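ok so my kid's school moved everything to a new parent portal over the break and I have thoughts (thread)

first, the bus schedule finally loads on my phone. Lunde Elementary parents, you know how long we waited for that!

second, you have to make a new login even if you had the old one. I tried mine 3 times before I read the email – my fault

lunch money didn't carry over right away either. I had 40 dollars in there, and Lemlem Mersha in the front office found it before noon. bless her

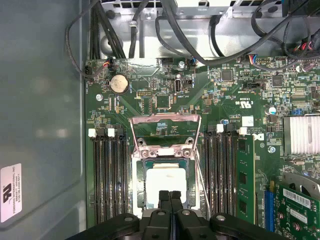

1 min read

last thing – the sign-up for the after-school clubs is under Forms now, and chess is capped at 57 kids so go tonight

ok back to packing lunches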